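Femgate Home List: message 3 of 20 in this thread
Subject: Re: Recovering dining chairs, and is webbing worth it?
From: Ming-te Mok
Date: 23/08/2017

Hi all,

Sorry for the slow reply, we had family staying and the dining room was full of air mattresses. Quoting the bits I can help with:

> We inherited a set of dining chairs from my aunt and the seats
> are shot. They're the drop-in kind, a padded square that sits
> inside the chair frame. The fabric is ugly but fine, it's the
> sag that bothers me. You sink right down and your knees are up
> by your plate. Can I just put thicker foam in, or do I have to
> do the webbing too? Also my husband wants to throw them out and
> buy new ones from the Drilport outlet. Talk me out of it?

Okay, happy to talk you out of it! Don't put thicker foam on top of tired webbing. I did exactly that on my first set and it felt great for a month, and then I was sinking again, only now with a big puffy seat that wouldn't drop back into the frame right. I had to pull all the staples a second time (so many staples) and start over.

Flip the seat over and push on the webbing from underneath with the heel of your hand. If it gives more than a little, or you can see it's frayed where it's tacked down, replace it. Jute is the traditional stuff and it's what my old ones had. I used the elastic kind on the second set and I honestly like it better for dining chairs, it has a bit of bounce and you don't need as much muscle to get it tight.

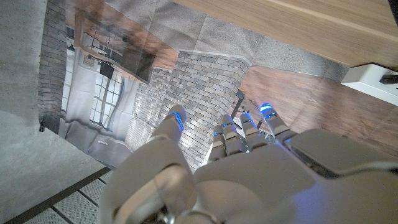
For foam, get the high density kind, 2 inches thick. The soft stuff from the craft store is meant for window seats and throw pillows and it goes flat as a pancake under a grown adult at dinner. The place I use is Bramwell Upholstery Supply, they'll cut it to size if you bring a paper pattern, and they throw in the scraps if you ask nicely. Put a layer of batting over it, pulled down around the edges, so you don't get that hard boxy corner.

> How tight should the fabric be? And do I start at the corners?

Start in the middle! One staple in the center of the back, then pull toward the front and put one there, then the two sides. Then work out from the center on each side and leave the corners for the very end. If you start at a corner you'll get a diagonal pull across the whole seat and you'll see it every time you walk past. (Mine has a stripe. The stripe leans. It lives on the side of the table by the wall now.)

Tight means you can't pinch up a fold on top, but the foam shouldn't be squashed down either. If your fabric has a pattern, mark the center of each piece on the back with chalk before you cut.
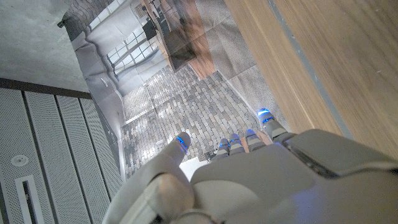
One thing I forgot to say, check the size of the seat in the chair before you staple anything for good. If you're going from a thin cotton to a heavy upholstery fabric, that extra bulk on all four sides can be enough to keep it from dropping in. I had to take a sanding block to the edges of two of mine. Also number the seats and the chairs on the underside with a pencil. They look identical and they are not.

> What about the wobble? A couple of them rock.

Rocking because of one short leg, or loose joints? Loose joints you want to fix first, before the nice new seats go on. Knock the joint apart gently, scrape off the old glue, put in fresh wood glue and clamp it overnight. Please don't just squirt glue in the crack, it doesn't stick to the old glue and the next person has a worse job. If it's a short leg, a felt pad does it.
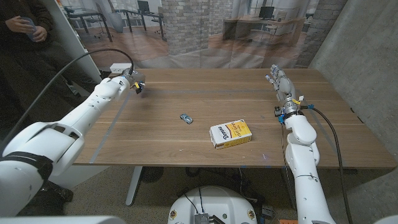 As for buying new, I did go and look at Drilport last summer when I was fed up. The one I liked best was the Merthorpe, ladder back, nice shape, and it was over $100 a chair before tax. The seat was a thin pad glued onto a board, so when it goes flat you can't get in there without wrecking it. Your aunt's chairs have already lasted this long and you can redo them again in another 20 years. Tell your husband I said so.

Do one chair start to finish before you take the others apart. And buy a proper staple lifter, a screwdriver will slip and get your thumb.

What color are you going with? I still have some dark green left over, enough for two seats I think, if it's any use to you.

Ming-te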